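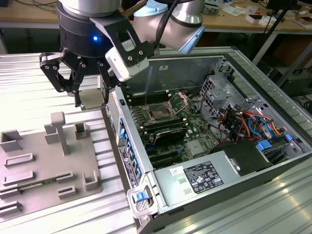 When does the processor go in? Before the memory, with the case on its side and the socket lever up.

# Speaker notes: Rebuilding an office tower

Evening class at the Wanent hall, 7 p.m. Damián Orellana speaking, Snežana Hoxha on slides.

**Opening**

- Say hello, point out the exits and the coffee.
- Tonight covers two parts only, the processor and the memory. Drives and power are for Monday.
- Ask who has opened a computer before. Move faster through the next part if most hands go up.

**Why these machines**

Tatby cleared out its old office and passed the towers on to us. The Figueroa library gets the first ones that are finished. They don't need to be fast. They need to start up, open a browser and print. We have 80 on the list and $3,621 to spend on parts, so a bent socket pin costs us real money. Say that plainly, then move on.

**The processor**

- Lay the case down with the open side up. Standing it upright and working sideways is how chips get dropped.
- Open the lever and lift the metal frame all the way.
- Hold the chip by its edges. Keep fingers off the contacts.
- Find the corner mark on the chip and match it to the mark on the socket.
- Lower it straight down. Don't slide it and don't press on it.
- Frame down, lever down. The lever takes some force. Pause here, people always ask about it.

Snežana: leave the socket slide up until the questions stop.

**The memory** 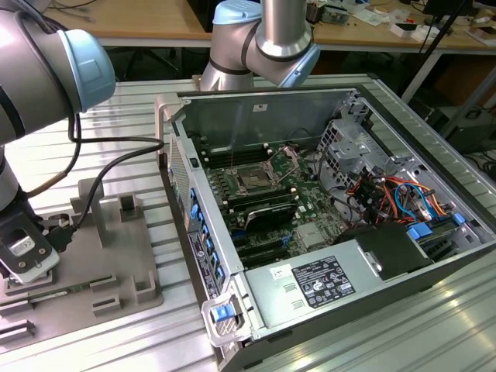 *Tower on its side, CPU socket open, a memory module waiting in the gray tray.*

Start with the latches. Open them before the module goes anywhere near the slot. Line up the notch in the module with the key in the slot. If they don't line up, turn the module around. Press on both ends until it seats.

Mention that the manual says which slots to fill first. Pass the Jallovar manual along the rows, and get it back this time.

If someone asks about mixing sizes: it usually works, but matched modules are less trouble. Don't get into speeds unless pushed.

**Keeping parts in order**

Slide change. Talk about the bench for a couple of minutes. Every part gets its own place before the case is opened. Holders can be printed, cut from foam or made from a box lid. Small parts set down on a bare bench end up on the floor.

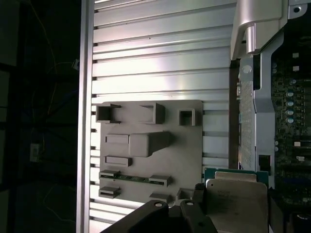 Where should a memory module sit while it waits? In a holder that supports it by the ends, away from loose screws and tools.

- Same layout every time, so the next person can find things.
- Touch bare metal on the case before picking anything up.
- Label the bags. Last month we had two unlabeled ones and lost half an evening.

**Questions and close**

Leave ten minutes. Thermal paste will come up; the short answer is a small dot in the middle. Sign-up sheet for Monday is by the door. Remind them to bring a Phillips screwdriver and to leave the wool sweaters at home.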